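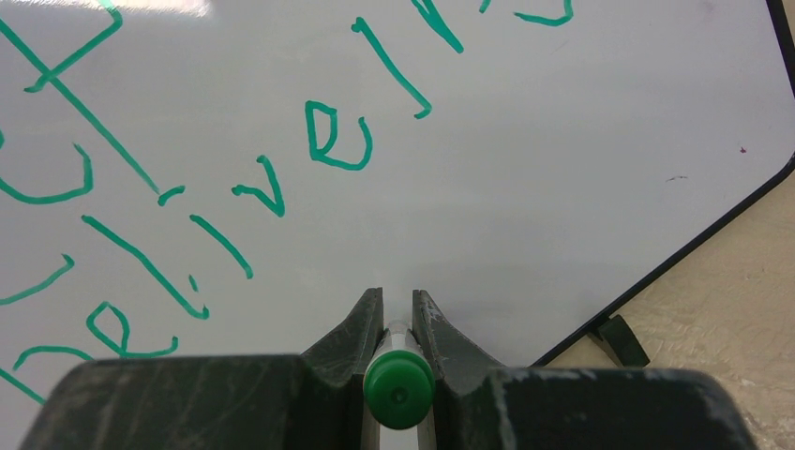
Shadi Smadi asked at the end of the last session why, if a film has already been mastered for cinemas, a distributor can't simply put that same file on a disc and post it to the shops. It's a lovely question and it gets us straight into this week's subject, so I've rebuilt the handout around it.

Home Video and After, Week 6
From the restored negative to the boxed disc

Short answer to Shadi: a cinema master is made for a projector in a dark room, with a different colour space and a different frame size, and it is far too big for a disc. Somebody has to make a new version for the living room, and that somebody makes a great many choices on our behalf. I find those choices fascinating and I hope by the end of the hour you will too!

1. What the label starts with

A small label (we'll use Haugland as our case, as their booklets are unusually frank about process) normally licenses a film for a territory and a number of years. What arrives with the licence varies wildly. Sometimes it's a fresh scan of the camera negative. Sometimes it's a tape made decades ago for television, with the sides lopped off and the night scenes brightened so that people could see them on a small set.

Haugland's release of the mountain drama Konusard is a good one to know. The negative was missing its third reel, so that reel had to come from a projection print. Watch for the change in grain when the family reach the pass. The shadows go thick and the snow loses its detail, and then, when the fourth reel starts, it all comes back. It's wonderful to see film stock behaving like film stock in the middle of a story.

2. Grading

The grader sets the brightness, contrast and colour of every shot. With a living director or cinematographer in the room this can be quick, though memories drift, and people do sometimes "remember" a film as bluer or more golden than any print ever was. Without them, the grader works from a reference print, notes and good sense.

Things to compare when you have two editions of one film:
skin tones in daylight
whether night scenes are dark
white objects (shirts, paper, snow) and which way they lean, warm or cool
detail in the very brightest parts of the picture

3. Grain and cleaning

Dust and scratches can be painted out by hand or by software. Grain is another matter. It is the picture, in the sense that there's nothing underneath it waiting to be uncovered, and if you scrub too hard, faces turn to wax. Grain is also expensive to store, as it changes completely from one frame to the next, and this brings us to the part of the job that hardly gets talked about outside the trade.

4. Encoding

A dual-layer Blu-ray holds 50 GB, and the film has to share it with the extras, the soundtracks and the menus. The compressionist decides where the data goes. Fog, rain, confetti and dark smoky rooms are all hard work. If you've ever seen a grey sky break into little squares, you've seen a scene that needed more than it was given.

Plulau, the ghost story we watched in January, is nearly all mist. The first disc squeezed it in beside a long documentary and the harbour scenes suffered badly. The later edition moved the documentary to a second disc and left everything else alone, and the difference is huge (do bring your own copy if you have the later one, I'd love to put them side by side).

5. Numbers pressed, spine numbers and the collector

Haugland press 3000 copies of most titles. A short run keeps the risk down and gives keen buyers a reason to order early, and it also means that a disc with a fault can be gone before the corrected one is ready. Spine numbers encourage people to buy the whole shelf. Is that good for film culture? I go back and forth. I've bought films purely to fill a gap in the numbers and fallen head over heels for them, Zindavell included.

Reading and viewing

Zindavell, on the library's disc. Catalogue number 3129, on the short loan shelf. Please watch the film before the extras.
The restoration featurette on the same disc, around 40 minutes. The section on matching reels is the bit to make notes on.

For the seminar

Choose 3 shots from Zindavell that you think gave the compressionist trouble. Write down the time code for each and a sentence or two on what is happening in the picture that makes it difficult. Then find one shot where you suspect the grain has been reduced, and be ready to argue for it.

Headphones are at the desk if you're watching in the library.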